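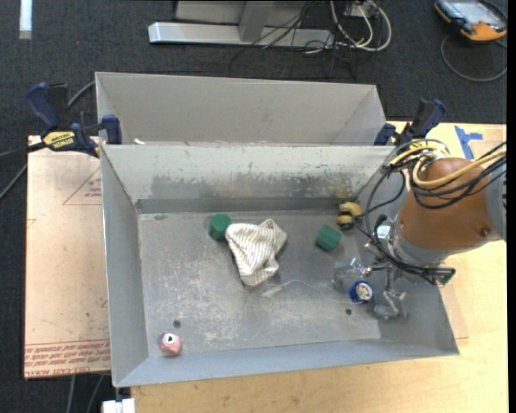 Tips for Teaching a Robot Arm to Pick Things Out of a Bin

I have been showing robot arms how to do small chores for long enough now that people write to me for advice, and I'm always happy to give it, because when I started I had only Dardo Palma across the bench saying "slower, slower" over his coffee. Most of what follows I learned from him or from my own mistakes. We do all our bin picking by remote control here in the Saavedra shop, but a good deal of it holds for leading the arm by hand as well.

Clamp the bin down before anything else. A bin that creeps a little every time the fingers brush a wall will spoil a whole afternoon, and you won't notice until you play the runs back. With two bins side by side, put a clamp at each end of the place where they meet, and then lean on the whole thing with your palm. If it shifts, tighten again. A strip of blue tape on the table is handy for marking spots you want to find again tomorrow.

Bins with walls that flare outward are kinder to a beginner, as you have room to come in at a slant. Don't fret over scratches on the metal floor, either. Ours is covered in them and I've grown rather fond of it!

Mix up what you put in. We like a crumpled cloth, a couple of blocks, a small toy or two and something round and upright like a little cylinder. The cloth is the best teacher of the lot – aim for the peak of a fold and close gently, and never go for the flat part until you've got a feel for the grip. Let things touch. A block leaning against a cloth is a fair problem, and the arm will meet plenty of those once you let it work alone.

For anything small and standing up, open the fingers wide, bring one down on either side, and stop there for a breath before closing. Dardo has me count to two. Those little pauses look silly when you watch yourself, but they make the runs much easier to trim later. Near a wall, watch the outside finger and forget the inside one for a moment, since the outside one is where you'll scrape.

Cables and hoses deserve more of your attention than they usually get. Before each session I move the arm slowly to all four corners of the bin and look at where the loops swing. If one hangs low enough to catch a toy, tie it up higher, but leave enough slack for the wrist to turn.

On numbers, for a single object in a tidy bin I'd start with 53 good runs, and for a proper jumble I'd want 200 before training anything. Benjamín Fuentealba at our Gullport shop swears by 800, and he may well be right, but he has more patience than I do (and a better chair).

Take a break every 15 runs. Tired hands get jerky, and the arm will learn the jerks right along with everything else. Stir the bin by hand while you're up, and pick out any scraps or bits of string you don't want in the next batch.

Throw away bad runs the same day, while you still remember what went wrong. A fumble followed by a nice calm second try is worth keeping, though – I put those in a folder of their own and add them in toward the end.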